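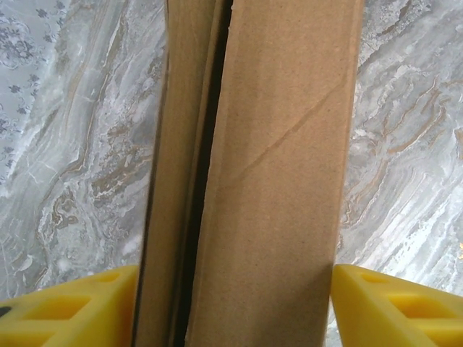

Mutholm wrote back Wednesday that they would still tape the bottom seam twice, whatever the board grade, and asked which cartons we mean to use for the Grargate order. Told them the plain brown ones from Waweru, 30 to a bundle.

Notes on the board:
– light creases on a face are OK, a crease across a fold goes in the scrap bin
– check the gap between layers before folding – reject over 2 mm
– tape stock: 6 rolls left, reorder

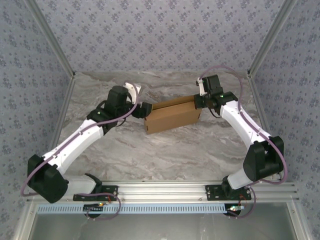

Closed carton, held at both ends over the marble top.

Still to do: weigh a filled one and ask Brutano about wider tape.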